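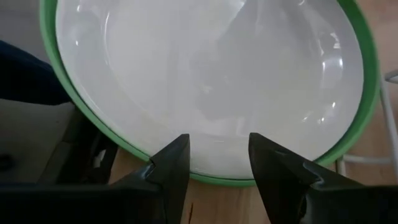

Craddock walking group opens evening routes to women of every age

CRADDOCK - Women who would love to walk after dark but don't want to do it alone have a new option this August. Dromanance, the free walking network, is adding 14 evening routes across Craddock and Fitberg, and we can't wait to get going!

The routes grew out of a survey answered by 261 local women. Of those, 80 said they had given up a walk they used to enjoy after being shouted at or followed. Many asked for company, better lit paths and a later start.

"I read every reply, and what stayed with me was how much people missed it," said Hadi Chidiac, who coordinates the routes. "They missed the quiet and the fresh air - one woman wrote two pages about a canal path."

Walks leave at 7:30 p.m. in groups of up to 10, each with two trained leaders. Slow walkers are very welcome, and so are strollers and dogs on leads. Route maps are at the Rornavlow Center front desk.

Related items
Leader training dates announced
Fitberg lighting survey: read the replies
Morning walks return to Rornavlow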